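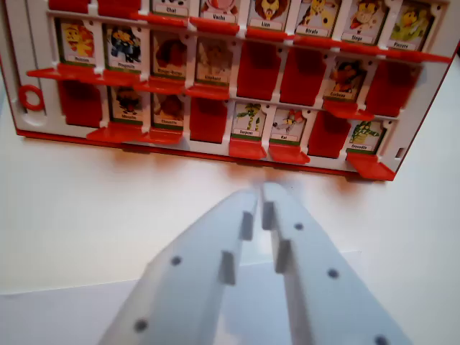 Why a children's board game, Marijke Lambrechts asked when she first read our task list, and why not the parts our customers will want handled? Her question comes up often enough that this page begins with the answer. A guessing game with small hinged flaps is cheap, is the same from one day to the next, and asks for contact at a small point with little force. A learning system that can't manage a flap will not manage a cable clip. We would sooner find that out on the board.

Vandum > Company > About us > How we collect examples

About Vandum

Vandum records examples of manipulation tasks and supplies them to teams that train robot control systems. We don't sell robots and we don't train the final models, apart from small ones used to check our own recordings. The company occupies the upper floor of the Sumampouw building and employs 15 people, most of whom operate, review or label.

An example, in our use of the word, is one attempt at one stated task, from the moment the operator takes control until the moment the operator lets go. It consists of the view from the wrist camera, the arm positions, the opening of the gripper and a written instruction. Attempts that fail are kept and marked as failures. A buyer can leave them out, but they can't be put back in if we have thrown them away.

The Godier task set

Godier is our set of tasks on hinged and sliding parts. The board tasks belong to it. A typical instruction reads "close the flap in front of the owl" or "open every flap in the lowest row". The cards are labelled in French, and instructions are written in both English and French so that the label and the word in the instruction sometimes match and sometimes do not.

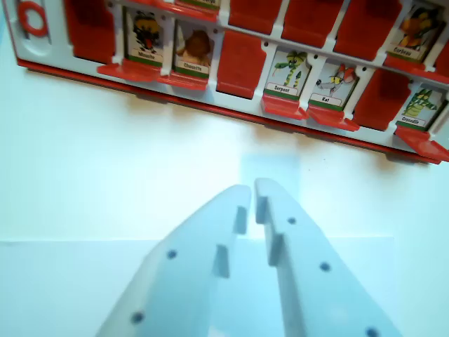 Before each attempt the operator sets the flaps to a pattern drawn by the software. Left to themselves, people choose tidy patterns, and a system trained on tidy patterns learns to expect them. The board is also shifted and turned by a small amount between attempts. We don't mark its place on the table with tape, as earlier sets recorded that way gave models that worked only when the tape was there.

Each operator works for no more than 2 hours at a stretch. After that the movements become quicker and less careful, and the change can be seen in the force readings before the operator notices it.

Recording and review

Recording is handled by Pluremach, which we wrote for our own use. It stamps the camera and joint readings against one clock and refuses to start if the two have drifted apart. Pluremach also holds the instruction text, the operator number and the flap pattern at the start of the attempt.
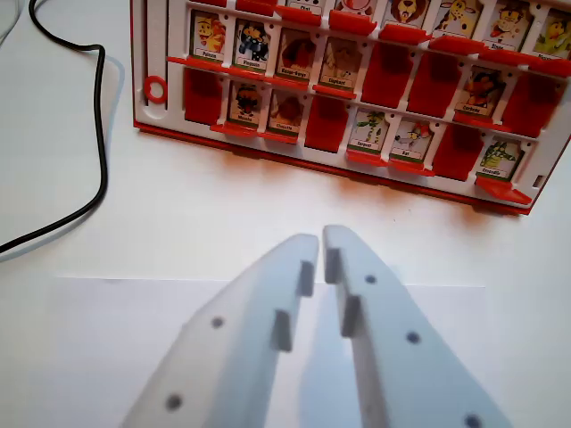 Review is done by a person who did not operate. The reviewer sees the attempt once at normal speed and once slowly, and answers 6 fixed questions. Was the instruction carried out? Was the right flap touched first? Did the fingers strike a neighbouring flap? Did the board move? Did the view of the target remain clear? Would a new operator understand the instruction? Disagreements go to Áine Gilmartin, who is head of review and whose decision is entered in the record with a reason.

The fingers of the gripper hide part of the board when they come close. This is a known weakness of a camera at the wrist. It is also what the finished system will have to work with, so the view is supplied as recorded. Reviewers note when the target can't be seen at the point of contact, and the note goes out with the data.

Card order is changed between batches. If the owl always stood in one slot, the system could learn the slot and ignore the owl.
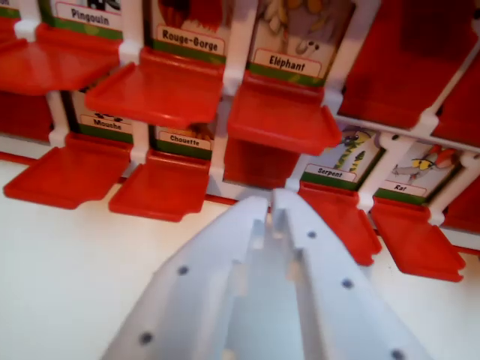
What we supply

A delivery contains the recordings, the instructions, the review answers and a plain text file listing known faults. The faults file is kept current for as long as the set is on sale. The present version of this page was written in March 2025. Sliding drawers and latches join Godier in April.

Visits

Buyers may watch a recording session by arrangement. Please do not lean on the tables.

Shared 6 times

Comments (3)

bram_k
Are failed attempts labelled by type of failure, or only as failed? We had a set from another supplier with a single yes/no column and it was not much use.

Áine Gilmartin
By type. Missed, slipped, wrong flap, neighbour struck, board moved, abandoned. An attempt can carry more than one.

Tolly
Does the French text keep its accents in the instruction files? Our loader chokes on them.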